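9 de febrero de 2018

Curnon abre en abril su taller de embalaje con cartón reutilizado

Con muchísima ilusión, y después de un invierno de preparativos, Curnon anuncia que en abril abrirá su taller de embalaje, pensado para quienes guardan cables en cajas y luego no encuentran la punta. Serán 4 sesiones con 30 plazas cada una, dirigidas por Nadiia Sydorenko, que enseñará a montar y plegar cajas de cartón, a enrollar cables y a preparar la mesa con un paño bien sujeto. La inscripción es gratuita y, si sobran cajas en casa, ¡tráiganlas!
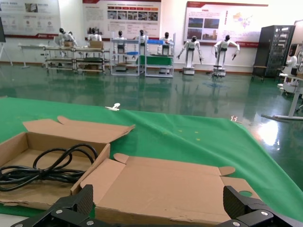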